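The Hand Trainers of Skoltdale

I'd been in the Prendosen building for maybe five minutes when Amber Cheetham handed me a cup of coffee and asked if I had steady hands. I said sort of. She took the coffee back!

Amber packed toy blocks here for years, back when the whole floor was long benches and a radio nobody could agree on. Now she teaches. The company makes wooden puzzles and building sets, and since November a crew of packers has spent part of each shift picking things up with hand-held grippers, over and over, so the machines going in next year can learn from how they do it. There are 23 people on the crew, and all of them used to pack full time.

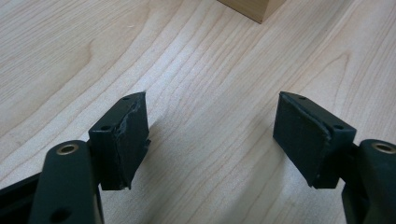

I wanted to know what that does to a person's day, so I asked for a turn. It's harder than it looks (of course it is). You squeeze, the two fingers close, and you find out how much your own fingertips were doing for you all these years. The pads take a beating, too. The left one was scuffed gray and fraying along the edge, with little flaps peeling up, and I got kind of fond of it. Fulgencio Soler, at the next table, told me he can go through 80 pickups before his first break and that his wrist lets him know it by dinner.

The pay went up 5 percent for the crew, which people like. The quiet they're less sure about. "On the bench you talked all day," Fulgencio said. "With this I'm concentrating, so I go home with all my stories still in me." He told me three of them right then, and the one about the goat took a while.

Chiamaka Omoregie handles the schedule, and she's the one who pushed for swapping tasks after 90 minutes. She'd asked for an hour. She also got it in writing that anyone on the crew gets first pick of the new jobs when the robots arrive, mostly setup and repair. Lawal Effiong has already picked his, and he's taking a night class in electronics and loving it.

Amber isn't so sure yet. She likes teaching, she told me, but she misses the weight of a full box and sliding it down the line. She gave me back my coffee around then. It was cold, and I drank it anyway while she showed the next new person how to hold the grip.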